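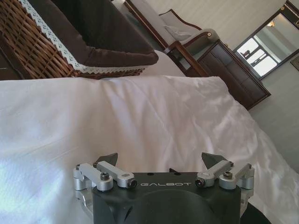 Notes on Letting a Furnished Room

It is now two years since I began letting the upper room of my house in Hastau, and several readers have written to ask on what terms the arrangement is made. I set the terms out in this post, together with some remarks on how they came to be adopted. They apply to my house only. Readers in other districts should consult their own local rules before relying on any of them.

The room is let for a minimum of 11 nights and a maximum of 12 weeks. Shorter stays were accepted in the first season and were discontinued in March of the following year. The work of changing over the room fell too often on the same mornings as my own employment, and the income did not cover the laundry. Guests who require one or two nights are referred to Mrs Edeltraud Lammers, who keeps a small guest house near the station and has kindly agreed to be named on this page.

A written agreement is signed by both parties before keys are handed over. It covers the rent, the deposit, the use of the kitchen and the hours during which quiet is expected. The original text was taken from a standard form sold at the stationer's, and was revised after Mr Detlef Brinkmann, a retired colleague with long experience of tenancy matters, pointed out that it made no mention of visitors. Overnight visitors are now permitted on prior notice. The form also contained a paragraph on the keeping of poultry, and this has been struck out.

The deposit is returned within 22 days of departure. Deductions have been made on two occasions, once for a lost key and once for a scorched worktop. In both cases the guest was shown the receipt. I would urge anyone in the same position to keep receipts in one folder and to write the date of the repair on the front, as the ink on the slips from Harms fades within a season and can no longer be read at the end of the year.

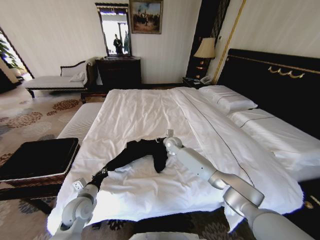
Bed linen is supplied by the house and is included in the rent. Guests are asked not to bring their own, as the washing machine is small and mixed loads have led to discoloured sheets. White covers are preferred throughout. They may be washed at a high temperature, they can be replaced singly, and a narrow dark piping along the side, as on the duvet shown, gives a plain cover a finished look and helps when one is trying to lay it straight. Dark clothing should be washed separately, and the same applies to anything newly bought, whatever the label may promise. Clean covers are issued every second week and left outside the door by 9 in the morning.

Heating is included from October to April. The radiator in the upper room is governed by its own valve, and guests are requested to turn it down before opening the window. A wool blanket from Jandska is available on request for those who feel the cold.

Breakfast is not provided. The bakery in Jallum Street opens early, and its rye loaf keeps well for several days. One shelf of the refrigerator and one cupboard are reserved for the guest, and both are to be emptied on departure. Unopened dry goods may be left for the next person, with a note.

Enquiries for the autumn may be sent by post or by means of the form on this site. Replies are made in the order in which enquiries arrive. The room is already taken for the whole of September, and the first free night is at the beginning of October.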